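昼休みの編み物、冬の部

ブログ内を検索　キーワードを入力　検索
この記事は約4分で読めます
最終更新:12月

昼休みに編み物をするようになって、2回目の冬がきました。去年の今ごろは輪の作り目すらあやしくて、動画を止めては戻し、止めては戻し、気づけば休憩が終わっていたものです。今年はちゃんと帽子の形をしたものが手元にあります。てっぺんが若干とがっているけど、帽子です。帽子と言い張ります!

今日は、食堂でちまちま編んでいる人間の冬の途中経過を、だらだら書きます。編み図の解説とかはないです。期待して来た人、すみません。

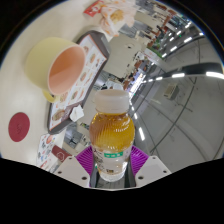 書いた人:昼だけ編む人 / カテゴリー:手しごと、ひるやすみ

もともとは休憩時間にスマホばかり見ているのが嫌になったのがきっかけでした。ごはんを食べ終わって、なんとなく画面を開いて、なんとなくニュースを読んで、なんとなく暗い気持ちで午後の仕事に戻る。あの流れを断ち切りたくて、最初は文庫本を持っていったんですが、食べた直後の活字はもう寝ます。3ページで寝ます。

手を動かしていると寝ないんですよね。眠いことは眠いんだけど、針が止まると落ちそうになって目が覚める。しかも話しながらできるのがいい。隣の人の愚痴を聞きつつ表目を編む、というのが今のところいちばん性に合っています。裏目は無理。裏目のときに話しかけられると、相づちがぜんぶ「うん」になります。

毛糸の話

今編んでいるのはDolloraという並太の糸で、色はからし色です。駅の向こうの手芸店で1玉800円。正直、最初は高いなと思って隣の特売かごのほうをずっと漁っていたんです。でも触ってしまったんですよね、見本を。触ったら負けです。ふわっとしているのに毛羽が口に入らない。特売の糸は編んでいるうちに割れてきて、1目拾ったつもりが半分しか拾えていないことがよくありました。Dolloraはそれがほとんどない。私みたいにほどいてばかりの人間には、ほどいても糸がへたらないというのが何よりありがたいです。

ちなみに、からし色を選んだ理由は特にないです。店で見たときはもう少し黄色かった気がするのに、家で見たら茶色寄りで、会社で見たらまた黄色い。蛍光灯ってすごい。

次はマフラーを編むつもりで、もう糸だけは買ってあります。編み終わる前に次の糸を買うのは悪い癖だとわかっているんですが、廃番になったらどうするんだ、という言い訳が強すぎて勝てません。押し入れの毛糸箱はふたが閉まらなくなりました。家族には、あれは全部マフラーになる予定のものだと説明してあります。

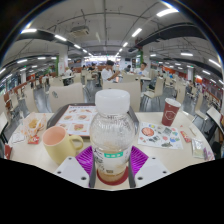 ゲージをとらなかった人の末路

さて、帽子です。編み図はMateiという名前のシンプルなゴム編みの帽子で、はじめての人にもおすすめ、と書いてありました。その最初のページに、ゲージを必ずとってください、と太字で書いてあったんです。10センチ四方で18目。読みました。読んだうえで飛ばしました。だって早く本番を編みたいじゃないですか。

結果、できあがったものは家でいちばん頭の大きい私がかぶっても、眉毛の下までずり落ちてきました。私は手がゆるいらしい。緊張しているときはきつくて、食後はゆるい。なので編み始めの朝に家で編んだ部分だけきゅっと締まっていて、途中の昼休みゾーンから急に広がっていくという、火山みたいなシルエットになったわけです。

泣く泣くほどきました。ほどくのは一瞬。巻き直すほうがよっぽど時間がかかって、しかも一度編んだ糸ってラーメンみたいにちりちりになるでしょう。やかんの湯気にあてて伸ばして、物干しにかけて、翌日また最初から。針を一段細いのに替えたら、今度はかぶれる大きさになりました。試し編み、大事です。太字で書いてあることには理由がある。

段数の管理も、最初は付箋に正の字を書いていたんですが、付箋がお弁当の袋にくっついてどこかへ行ってしまうので、Disexという段数カウンターのアプリに替えました。画面のどこを押しても1段進む仕組みで、これが便利なような困るような。ポケットの中で勝手に100段まで進んでいたことがあります。そんなに編めたら苦労しない。今は編むときだけ机に出して、しまう前に必ずロック。スマホを見たくなくて始めた趣味なのに、結局スマホを出しているのは見逃してください。 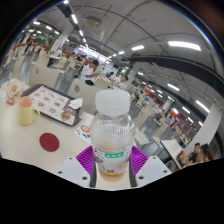 Etgate編み物部 ひるやすみ組

部といっても、顧問もいなければ部費もありません。お昼に編み針を持って食堂に来たらもう部員、くらいのゆるさです。編まずにしゃべって帰る人もいるし、ひたすら糸を巻くのが好きで、人の分まで玉巻きしてくれる人もいます。拝みたい。

最近の流行りは靴下で、かかとのところでみんな無口になります。あそこだけ急に算数なんですよね。私は横で見ながら、帽子でよかったなあと思っています。でも見ていると編みたくなるから困ったもので、靴下用の細い輪針を、もうカートに入れてあります。カートに入れただけです。まだ買っていません。

あと、持ち歩きの道具入れの話もさせてください。いろいろ試して、いまは歯ブラシ用の縦長ケースに落ち着きました。とじ針と小さいはさみと段数リングが全部入って、かばんの底で迷子にならない。専用のポーチも持っているんですが、かわいすぎて、汚したくなくて、家に飾ってあります。道具入れとしては完全に失格です。
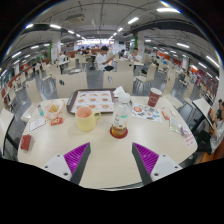
それで帽子のてっぺんがとがっている件なんですが、減らし目を最後に急ぎすぎたのが原因みたいです。休憩があと5分で終わるというときに、あと数段だし行けるだろうと思って、1段おきに減らすところを毎段減らしました。行けませんでした。どんぐりみたいな頭になりました。

ほどこうかどうか一晩迷って、今回はこのままにすることにしました。小さいポンポンをつければごまかせるんじゃないかという案が出ています。ポンポンメーカーを持っている人が貸してくれるそうなので、残りの糸で作ってみるつもりです。足りなかったら、またあの店に行く口実ができてしまうなあ。

マフラーのほうは、ガーター編みにするか、一目ゴム編みにするかで止まっています。ガーターなら裏目を編まなくていいので、しゃべりながらでも進むはず。でも端がくるんとしないゴム編みの伸びる感じも捨てがたい。とりあえず明日の昼、今度こそ試し編みからやります。編み図の太字は、もう飛ばしません。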